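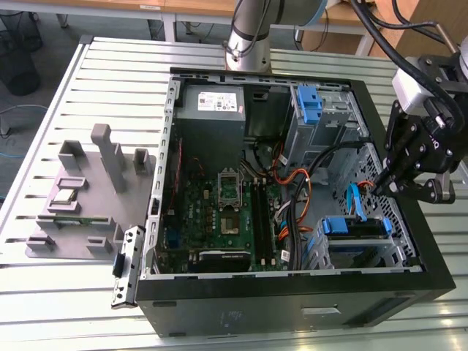
Going Back at Fifty

Zoila Castaño still has the envelope. It came through her door in Urrego one April, it held the results of her high school equivalency exam, and she left it on the kitchen counter under the fruit bowl for two days before she could bring herself to open it.

"My son kept walking past and looking at it," she says, laughing, over the second of what will be several cups of coffee. "He said, Mom, it doesn't change if you leave it there. And I said, I know that, but right now I might have passed, and I'd like to enjoy that a little longer."

She had passed. She was fifty-three, she had left school at fifteen to help in her aunt's bakery, and she had spent the years in between (her words) getting very good at having forgotten her glasses whenever somebody handed her a form. These days she advises other adults who want to start over, and when we sat down together on Wed 19 October she had come straight from a morning of enrollment calls, with her coat still buttoned and a pen behind each ear.

I asked her what people say when they first pick up the phone.

"They apologize! Every one of them. They say, I'm sorry, this is probably a silly question, I'm probably too old. One lady apologized for her accent, and I said, well, listen to mine." She lets people talk for as long as they like on that first call. Some of them want to tell her about a teacher from forty years ago, and she has learned to let them get all the way to the end of that story before she mentions a schedule.
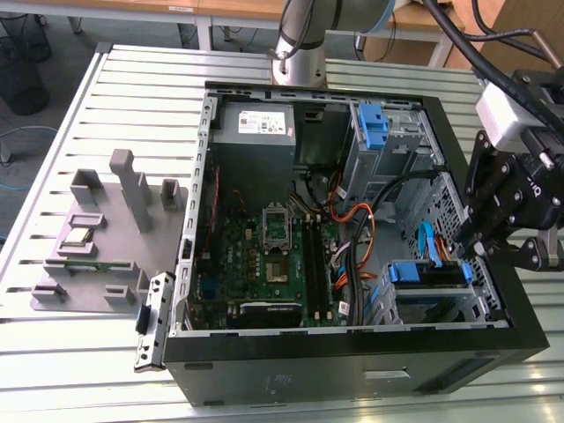 A desktop computer on the worktable with its side panel off.

Her own first night didn't go especially well. She took the number 11 bus, got off a stop early out of nerves, and arrived with wet shoes to find the math class already working on fractions. She sat beside a roofer named Walter Villca, who slid his notebook over so she could see what she had missed.

"Walter was ahead of me in math and I was ahead of him in reading," she says. "So we made a deal. I'd go over his paragraphs and he'd explain to me why you flip the second fraction, which I'm still not sure I believe."

They studied on Sundays at her kitchen table, where they were joined after a while by her friend Zoila Londoño, whose sharing the name caused no end of trouble with the attendance sheet. Supper was usually soup. Mr. Villca went on to take bookkeeping and now does his own accounts, and he still calls her when he has a letter to write that matters to him.

The hardest part, she says, was time. She was working mornings at the bakery and looking after her mother, and there was a stretch that winter when she missed three weeks and made up her mind to quit. Her teacher, Alcides Correa, telephoned. He didn't lecture her, she says, he only told her which pages they were on and that her chair was still there.

"I was so annoyed with him. I had my whole speech ready about why I couldn't do it, and he never asked for it."

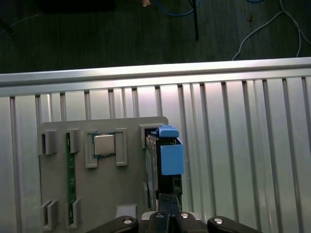
A narrow green circuit board standing upright in a light gray holder.

What would she change, if it were up to her? Child care, before anything. Then the buses, which stop too early for anyone whose class runs late, and then the forms, about which she can speak for some time. She would like them in larger print and she would like half the questions gone. "Why do they need to know what year I left school? I know what year I left school. It makes people feel bad before they've sat down."

She is kinder about the classes themselves, and curious about all of them, including the ones she has never taken. 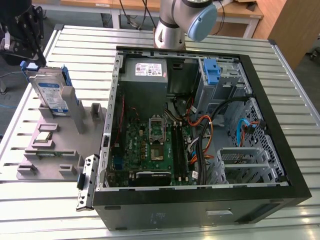 Prurlow Adult Learning, Evening and Weekend Classes

Lately she has been reading novels, slowly, with a dictionary next to her, and she has opinions. She doesn't care for long descriptions of weather. She cried at the end of one and was angry about it for a week, and then gave it to Yeison Nina, her neighbor, so that he could be angry too. Between them they have gotten through a whole shelf of the branch library, and they argue about the endings over the fence.

I asked whether she would go on to college. She stirred her coffee for a while.

"I've got the catalog at home," she said. "I've been turning down the corners of the pages. History, mostly. My mother says I should have done it years ago, and I tell her, Mama, years ago I was making your bread."

Then her phone rang, and she took one of the pens from behind her ear. "No, no, it isn't a silly question," I heard her say, already reaching for a chair. "Tell me from the beginning."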